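Zaltau – ein Raumdatensatz zum Aufräumen und Einrichten

Stand: 2025-09-22
Pflege: Yaryna Pylypenko

Worum es geht

Zaltau sammelt Aufnahmen und Notizen aus Innenräumen, in denen gearbeitet, abgestellt, weggeräumt und wieder hervorgeholt wird. Uns interessieren die Möbel und der Kleinkram: Was steht auf dem Tisch, was ist darunter gelandet, wohin zeigt der Stuhl, wenn gerade keiner darauf sitzt? Ich finde das Thema nach all den Monaten immer noch großartig – man schaut plötzlich jedes Zimmer mit anderen Augen an (meine Familie kann davon ein Lied singen).

Die Sammlung umfasst zurzeit 113 Sequenzen aus 5 Räumen. Angefangen haben wir im Juni mit nur 2 Räumen, und die Räume heißen bei uns nicht nach Nummern, sondern haben Namen bekommen: Nivow, Carnegie und Cinix sind die drei, die am häufigsten angefragt werden. Nivow ist hell und offen, Carnegie ist eine richtige Wohnküche mit allem, was dazugehört, und Cinix ist ein schmaler Abstellraum mit Regalen bis unter die Decke.

Was in den Räumen steht

Der ovale Tisch ist mein heimlicher Liebling! Rechteckige Tische haben Ecken, an denen man sich beim Beschreiben festhalten kann: »vorne links«, »hinten rechts«, fertig. Bei einem Oval geht das nicht, und wir haben ziemlich lange gebraucht, bis die Ortsangaben einheitlich waren. Jetzt gilt: Wandseite, Raumseite, linkes Ende, rechtes Ende. Ein Behälter mit Deckel, der hinten an der Wand steht, bekommt also »Wandseite«, egal von wo aus man gerade schaut.

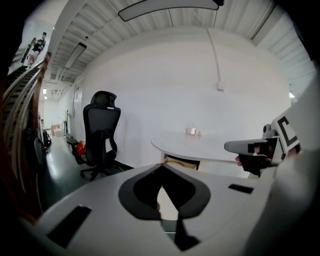

Bei Bürostühlen notieren wir die Richtung der Rückenlehne und ob der Stuhl Armlehnen und Kopfstütze hat. Das klingt pingelig, hilft aber enorm. Ein gedrehter Stuhl braucht deutlich mehr Platz als ein herangeschobener, und wer später einen freien Weg durch den Raum sucht, ist für diese Angabe dankbar. Fußkreuz und Rollen zählen zum Stuhl und bekommen keinen eigenen Eintrag.

Alles, was unter einer Tischplatte steht, läuft unter »darunter«, auch wenn es ein Stück hervorschaut. Teilweise verdeckte Dinge beschreiben wir nur so weit, wie man sie sieht. Lieber »beiger Gegenstand mit dunklem Rand« als eine geratene Kiste.

Aufbau der Einträge

Zu jeder Sequenz gehören 4 Textfelder:

raum – der Name des Raums
moebel – alle größeren Möbelstücke mit Standort
kleinteile – Dosen, Becher, Stifte, Kabel und so weiter
zustand – frei formulierter Satz zur Ordnung im Raum

Das Feld »zustand« liest sich mitunter wie ein kleines Tagebuch. Bitte lasst das so! In der ersten Fassung hatten wir eine Skala, und die hat allen die Freude genommen.

Bekannte Lücken

Farben sind bei hellen Möbeln vor weißen Wänden unsicher, besonders wenn sich das Deckenlicht in der Platte spiegelt. Durchscheinende Behälter haben wir ohne Inhalt eingetragen. In Cinix fehlen die obersten Regalböden noch komplett, die kommen mit der nächsten Fassung.

Mitmachen

Korrekturen sind sehr willkommen – am liebsten einzeln, mit Raumnamen und kurzer Begründung. Wer neue Räume beisteuern möchte, schreibt vorher bitte Yaryna an, damit die Namen nicht doppelt vergeben werden. Über runde und halbrunde Tische würden wir uns besonders freuen.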